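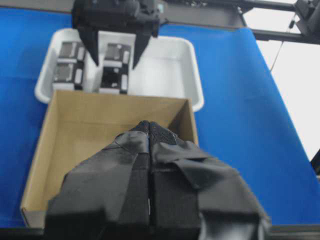

Issue 19, page 75

The Box Comes Last

I used to pack the way most people do, which means I grabbed a box, dropped things into it and then stood there wondering where the tape had gone. Then I spent a month working out of my spare room, mailing small parts to people who had ordered them from me (hinges, knobs, drawer pulls, all the leftovers from my furniture habit), and I got a little obsessed with packing tables.

It started with Noman Pirzada, who runs the mail-order side of Dimico and sends out 428 parcels in a busy February. I called him to ask about tape and we ended up talking for most of the morning! His big thing is the tray. Everything going into a box sits in a tray first, set right behind the box, so you can see the whole order before any of it disappears under paper.

A white plastic tray with four small items in it, a plain brown carton in front, a bright blue cloth under the lot - that's pretty much my idea of a good table now. The cloth was the part I resisted. I thought it was fussy. But small dark parts vanish on my old walnut desk, and on blue they jump right out at you. I bought mine as a remnant, hemmed it badly and have washed it more often than I've washed the curtains.

Then there's the carton. I like an open one with no flaps in the way, just four walls and a bare floor, and I like it sitting there empty until the tray is right. Noman fills from the far wall toward himself. I tried it his way and then went back to starting in a corner, and we've agreed to disagree.

Paper is where I spend too much. Pledanora makes a soft gray tissue that comes 20 sheets to a pack, and I go through it like a kid with stickers. My neighbor Arel thinks newspaper is fine. She's probably right, though the ink gets on everything I own.

If you want to try this at home, start with one drawer. Tip it into a tray (a baking sheet works too), sort out what's leaving the house, and keep the box empty while you do it. I did my kitchen junk drawer this way and found the missing key to the Dönmez cabinet, which I had been opening with a butter knife since before we moved.

The tape was in there too, under the takeout menus.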